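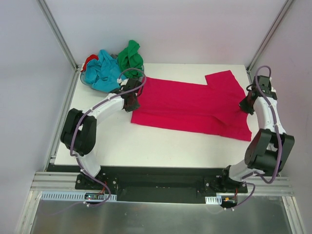
Vandbridge User Forum
Category: Evaluations and Procurement
Topic: Firkimlow two-arm folding cell, trial kit under review

rdoucet
Moderator
Posted October 15, 2022

Members have requested a single thread for the Firkimlow folding cell, as remarks on it are currently spread over four or five others. Please keep all comments on the trial kit here. Pricing correspondence with the supplier should not be reproduced in full.

Our department has had the kit under review since April. It was delivered as one enclosure with the table, both arms, the base rail and the wiring in place. The supplier's proposal covers short-sleeved T-shirts only. The cell is expected to take a shirt from a basket of mixed clothing, lay it out, fold it and set it aside. Long sleeves, collared shirts and children's sizes are outside the agreement, and the supplier has been clear on that point.

We ran 652 shirts through the cell under our own test plan. Of these, 60 required a member of staff to open the enclosure and reset the garment by hand. Most of the resets occurred during layout, when a short sleeve had folded back on itself and the arms proceeded to the first fold regardless. Picking from the basket gave less trouble than we had expected.

My provisional view is that the kit is suitable for teaching and for process studies. I would not at present recommend it for a working laundry.

Roscoe Doucet

----

mv_rafail
Member
Reply 1

I thank the moderator for opening the thread. I must, however, disagree with the conclusion.

The figure of 60 resets treats all garments alike. In our own evaluation we separated shirts that went into the basket crumpled straight from the dryer from shirts that had been shaken out first. The second group produced very few resets. If the test plan did not control for this, the result describes the condition of the laundry as much as it describes the cell.

I would also ask whether the layout check was switched on. In our kit it was off on delivery. With the check active, the arms make a second attempt at a folded sleeve before the first fold begins. The setting is found under Garment, then Layout, then Confirm Flat.

Rafail Mitsotakis-Vlachou

----

rdoucet
Moderator
Reply 2

The layout check was on for the last 400 shirts and off for the remainder. I should have stated this. The resets were not evenly divided between the two periods, and I will post the split once the log has been checked by a second person.

On the matter of shaking out, I do not accept that this should be a condition of the test. A laundry that assigns a person to shake out each shirt has already paid for most of the labor of folding it.

----

pressroom_lead
Member
Reply 3

I write from the point of view of a site that declined the kit after a demonstration.

Our concern was cycle time. The cell took its time over each shirt, and an experienced folder at our tables would have finished several in the same period. The supplier's representative replied that the cell does not take breaks. That is correct, but it did not close the gap for a site that runs a single shift.

We also asked about cleaning. Lint collects quickly in any room where clothing is handled, and the slotted cable ducts and small boards at the front sit below table level with no cover over them. We were told that a cover was under consideration. Has any member received one?

----

dvorak_facilities
Member
Reply 4

No cover has been received at the Dvorak site. Our technician vacuums the ducts every second day with the power off, and we have had no electrical fault to date.

Our one mechanical complaint concerns the purple cables that run along the arms. They are held by small clips and stand out in a loop above each gripper. On our unit a clip on the left arm worked free twice. The supplier sent 20 spare clips at no charge and the matter was settled. I would nevertheless advise purchasers to inspect the clips at the start of each shift.

----

mv_rafail
Member
Reply 5

In answer to the previous two replies: the clip problem was known to the supplier, and I was informed that a revised part is planned. I have nothing in writing regarding a cover.

As to speed, I believe the comparison with an experienced folder is sound where such folders can be hired. Our site has had two vacancies open for most of the year. A slow machine was of use to us for that reason, and we have renewed the trial.

----

pressroom_lead
Member
Reply 6

That is a fair point with respect to vacancies. Our position on the kit is unchanged.

----

pisby_training
Member
Reply 7

Could those who hold a current trial agreement confirm whether the Pisby training module is included, or whether it is invoiced separately? Our quotation lists it on its own line, and the supplier's summary sheet states that it is included.

----

rdoucet
Moderator
Reply 8

It was included in ours. Please ask for a corrected quotation before signing. The split of resets will follow in this thread, and the topic will remain open until it has been posted.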